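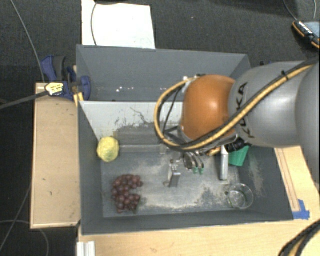 The Illgate residence kitchens will change the way fruit is received and held between delivery and washing, with effect from the start of the September term. Under the revised procedure, each bin is to be emptied, brushed out and wiped down before new stock is placed in it. Whitish, dusty smears on the floor of a bin, of the kind visible in the centre of the bin, are to be treated as residue until the bin has been cleaned. Scratches and scuffs in the walls are not in themselves grounds for withdrawal. A bin should be withdrawn only if the surface is broken through or has a raised edge that could damage soft fruit.

Grapes are to be kept in their bunches and laid in a single layer. Lemons and other firm citrus may share a bin with grapes for no longer than 2 hours, and should be set against the wall, clear of the bunches. Stock intended for the Nyanda dining room must be kept separate at all times, as that kitchen maintains its own allergen record.

Kitchen supervisors are asked to confirm in writing that their staff have read the procedure. Replies may be sent to this list or directly to the Office of Dining Operations.

In response to the questions in the message quoted at the end:

The liner requirement has been removed. Liners hold moisture beneath the fruit, and their use made it difficult to see whether a bin had been cleaned. Any remaining liners may be returned to the Varnus store with the weekly linen.

The limit of 3 bins to a shelf applies to the cold room only. Dry storage continues under the existing shelf plan, a copy of which is posted inside the door of each storeroom.

Bins that are withdrawn should be tagged and left at the loading dock. Replacements are issued one for one. Requests for additional bins require the approval of the unit manager and cannot be met before the new budget year.

Idrisa Mfinanga
Office of Dining Operations

On Wednesday, June 14, 2023, Risard Hall Kitchen wrote:

> Colleagues,
>
> We have reviewed the draft procedure for fruit storage and
> request clarification on the following points.
>
> Section 6 no longer mentions liners. Are they optional, or
> should we stop using them? We have a full carton on hand.
>
> Does the limit of 3 bins to a shelf apply in dry storage
> as well? Our shelves there are deeper than in the cold room.
>
> Several of our bins are badly scuffed. Please advise whether
> they must be replaced before the term begins, and where they
> should be sent.
>
> Risard Hall Kitchen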